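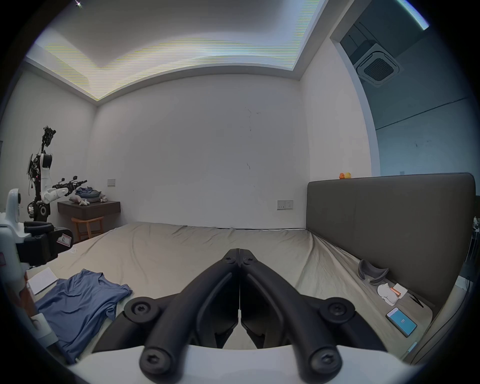
3.2 Collecting demonstrations in the bedroom

Figure 4. Bedroom setup for the tidying task, seen from the hand-held gripper, with the blue T-shirt and the small items on the sheet.

After the kitchen trials, our student team was eager to try something softer, and the bedroom at the Hadness house turned out to be a lovely (if stubborn) place to learn. Each student in the Drodero club took a turn with the hand-held gripper, and over the spring we recorded 687 demonstrations, of which 658 were kept for training. The T-shirt in Figure 4 was everyone's favorite and also the hardest item, as a crumpled sleeve gives you very few good places to pinch. We asked the students to work slowly and to talk to each other while they worked - a habit we carried over from the Wodow workshops - and to leave the wrinkles in the sheet alone. Seven students finished the full set of tasks by June. Their notes on grasping cloth are taken up again in Section 4.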